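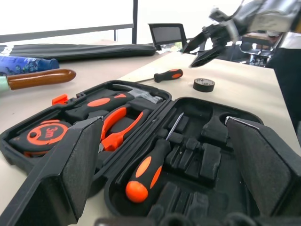
Tool case open on the sorting table, with the tape measure, pliers and hammer in their slots

PRELLDEN SHARED HOUSEHOLD STORE
Minutes of the regular meeting, November 2024
Held in the Nurkton Street room

1. Minutes of the last meeting
Approved with one correction. The step stool went to the Yaman building, not to Fevus.

2. Tool cases
Members looked over the black and orange tool case before it goes back on the loan shelf. The tape measure is the 3m one. Several slots in the case are empty, including the small recesses for bits. The meeting could not agree on whether bits were ever supplied with it. The inventory card from May lists "tool set, complete" and nothing more.

Agreed: new cards will name every tool in the case. Borrowers will sign against the card when they take a case and again when they return it.

One screwdriver was in the case and a second was on the table. It was not clear that both belong to the set. They will be tried in the slots and the spare, if there is one, goes in the loose tools drawer.

The utility knife was discussed at some length. Two members wanted it lent separately, to adults only. Others felt this would mean more paperwork. Put to a vote and carried, 5 to 3. The card will say "knife — ask at desk."

Electrical tape will be treated as a supply and given out by the roll. No charge for now.
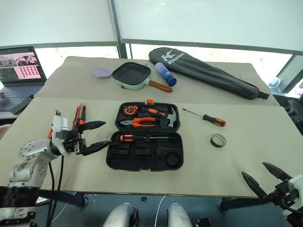
Sorting table with the tool case, second screwdriver and tape; kitchen and sports items on the far section

3. Kitchen and sports items
The small square grill pan and the lavender spatula are to be shelved with kitchen loans. A request to lend them as a pair was turned down.

The Kason racket bag goes to sports loans. It needs a tag on the zipper end and a check of the contents before it is listed. The blue and white bottle is not a loan item and will go to lost property.

4. Printing
Fevus quoted for 1000 loan cards. The meeting thought this was too many. A smaller run will be priced — same card stock, two colors.

5. Other business
The key to the back closet is still missing. The Yaman building has asked for longer hours. Held over.

Next meeting to be posted on the door.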